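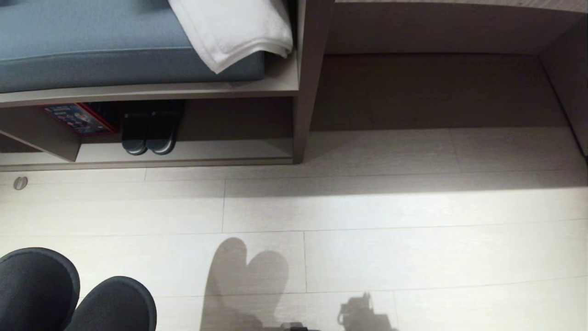 urkville_hallway

Home Help > Storage > Hallways & Entrances > Shoes

Bench with shelf under it – how do you stop it turning into a slipper dump?

Moved into a flat on the Urkville side in July and it came with one of those built-in grey-beige units. Cushion on top for sitting on, open bit underneath, then a long gap next to it under another shelf. Liked it at first. Now not so sure.

Problem is the open bit. One pair of slippers fits fine next to a box that lives in there, but there's a slanted panel at the left side which eats up the space. So the second pair ends up on the floor. Every single day. I put them away in the evening, by 6 in the morning someone's kicked them off again on the laminate.

Also the cushion. Blue-grey, nice enough fabric, but we keep a folded white towel over one end because people come in with wet coats and sit straight down. Works ok but looks a bit like a changing room. Is there somthing better?

And the gap on the right – what would you put in there? Don't want doors. Don't want to drill, we rent. Would rather not spend a lot.

Sorry for the rush, typing this on my lunch.

Share · 13 comments · 3 following

rewi_lane

Had nearly the same unit in our last place. Few things.

Move the box. It's in the best spot you've got and a box doesn't care where it lives. Stick it in the right-hand gap, then two pairs of slippers go side by side where it was, toes out so you can step straight in. If they're still too wide, turn one of each pair round heel to toe, saves more than you'd think.

Slanted panel – leave it alone. I took one out of ours thinking it was just decoration and the plank above started to dip. Had to put it back with glue and a lot of swearing. Yours might be different but I wouldn't risk it in a rental.

Right-hand gap: low tray, the boot kind with a lip. Measure first, and measure at the back as well as the front, ours was narrower at the back by a good bit. Wet shoes in the tray, slippers in the shelf, job done. Slide the tray out and tip it in the bath when it's mucky.

Towel: keep it. Just use a darker one and tuck the end under the cushion so it doesnt slip. Or make a second cover out of an old towel, elastic on the corners, off and in the wash once a week.

Don't bother with the little stick-on slipper racks. Fell off in days, took the finish with them.

Helpful (6)

lultetti

just get fewer slippers lol

Helpful (0)

irkier_road_flat

Agree with the tray, disagree about the box. If it's something you use when you're going out (games, dog stuff, whatever) you want it by the seat. If not, it shouldn't be in the hall at all.

What worked for us was giving up on the shelf for the everyday pair. Small washable mat on the floor right in front of the unit, slippers go on the mat, shelf is for guests. Sounds like cheating but the floor looks tidy when there's an edge round things. Get one with a rubber back, laminate is slippy.

On the cushion, you could try a waterproofing spray, but test it on the underside first and leave overnight. Mine went a bit stiff and left a faint ring. Still prefer it to the towel. Open a window when you do it, it stinks.

One more thing, lift the tray now and then and dry under it. Water gets in the joins between the planks and they swell – ours did, right by the front door, and the landlord kept 300 of the deposit.

Helpful (3)

Related: Shoe storage without drilling | Washing bench cushions | Swollen laminate joins | Back to Hallways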